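How to Treat Marks on White Household Linen

Corkness Household Advice Service
Reading time: 7 minutes
Search this site Search Enter a keyword

This guidance applies to plain white cotton and linen. It should not be used for wool, silk or any item whose care label advises against washing in water.

Before treatment begins, the item should be laid flat in daylight and both sides examined. Large marks are easily found, but small specks are often missed until the item has been ironed. A few tacking stitches in coloured thread beside each group of specks will help to locate them once the cloth is damp.

Dry soil should be lifted with a soft brush, working from the outside of the mark towards the middle. Water must not be applied at this stage. The item should then be rinsed from the reverse side in cold water and left to soak for 30 minutes.

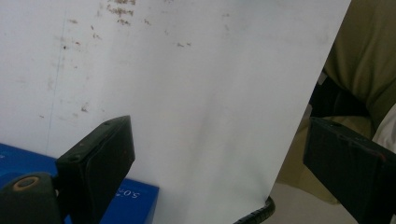

Arif Jayawardena wrote to the Service to ask whether brown marks of unknown origin should be treated as soil or as rust, and added that chlorine bleach had made his own tablecloth worse. The Service advises that an unknown brown mark be treated as soil first. If it remains after a cold soak and one wash with ordinary detergent, it may be treated as rust.

Rust does not respond to detergent. Lemon juice and fine salt may be applied to the mark and left for up to an hour, after which the item must be rinsed thoroughly. Chlorine bleach must not be used on rust, as it may fix the colour in the cloth. Shop-bought rust removers should be used strictly in accordance with the label, with gloves, and never mixed with any other product.

The item should be washed again at the warmest temperature the care label allows. It should be inspected while still damp and must not be tumble dried or ironed until the mark has gone. Treatment may be repeated once. Old or fragile pieces should be taken to a specialist cleaner before any acid is applied.

Guidance last reviewed: March 22, 2019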